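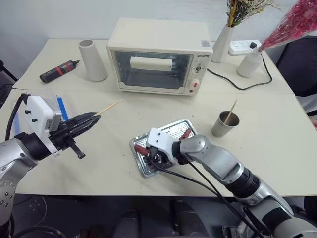 Kvaran snack table notes, README

Hi! I'm Auður and I look after this folder. It's my collection of notes on sausages on sticks, made in a toaster oven, and I started it in April when I got tired of keeping everything in a notebook with grease on it.

The setup stays small. One cream-colored toaster oven on the back table, an aluminum tray in front, and a little stainless steel cup for the skewers. I like the cup a lot — skewers lying flat roll off and end up under everything.

What's in the folder:

notes.txt has one line per session (tray, sausages, oven setting, what I thought of it).
oven.txt is just settings. I use 415 for a quick browning and write down the minutes, 14 if I'm patient.
shopping.txt is exactly what it sounds like. Lærke Bisgaard keeps adding mustard to it.

On skewering: go in at the rounded end and push along the middle, slowly. If you come in at an angle the point pops out the side and the casing splits. I leave a long stretch of bare stick below the sausage so there's plenty to hold.

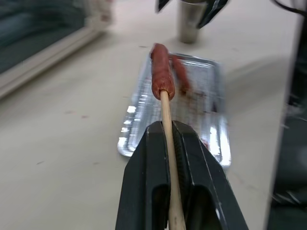 Issue 5

Changes since the last issue: I renamed the columns in notes.txt, so "done" is now "color" (brick red, brown, too far). Emília Gajdoš asked for a column on casing and she's right, wrinkled and smooth ones behave differently on the stick, so that's in too. Old lines are blank there, sorry, I'm not going back through them!

Still to do: ridged trays versus flat ones. My guess is ridged is better for keeping sausages put, but I only have opinions so far. If you send me your own lines please use the same column order and say which tray you used.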